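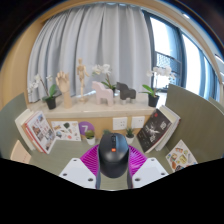 A black computer mouse with its indicator light on.

Gradance is looking for a part-time new music writer

Gradance covers new singles, albums and live shows, with a weekly roundup and a busy reviews section. We need one more writer from the end of the summer.

You will write two short single reviews a week and one longer album review a month. Single reviews run to 70 words or so – we are strict on this. You will also help sort the inbox on Mondays.

Pay is $17 an hour. The job is remote, but you should be able to get to shows in Bralldale or Nivley now and then. Tickets and travel are covered.

Experience is welcome but not required. Tell us which new artists you are listening to and send one review of a record released since June. No scores, please.

Apply by Wed 12 July using the form on our jobs page.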